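Tautahi, 3rd December. Trakis, the home textiles firm, will bring its Skaltonik bed linen range to stores in January. The range has three pieces: a white sheet, a pillowcase and a bed skirt in beige.

The sheet is cut with extra cloth at each corner, so it can be tucked under a heavy mattress in one go. The company tested it in 102 homes before settling on the final cut. Most of the changes made after that were to the corners.

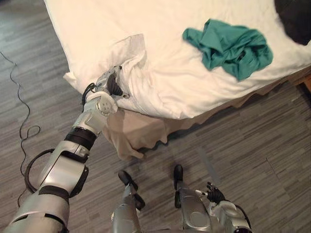
Coralie Waaka said she had given up on white sheets years ago and went back to them only when the corners stopped coming loose by morning. She added that she would still like a deeper size for guest beds.

A deeper size is planned for later. For now the range comes in three bed sizes, and the bed skirt is sold on its own as well as in the set. All pieces can be machine washed together.

The range will go on show first at the Rasar store, where the bedding floor is being set out again. Beds will stand directly on the carpet with space to walk along each side.

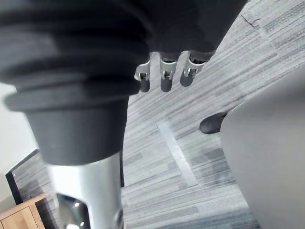 Shoppers will be able to make up a bed themselves before they buy. Staff will help with sizes, and orders placed in the store can be picked up there or sent to the home.

Press contact: Darcy McKinnon, Trakis, extension 291.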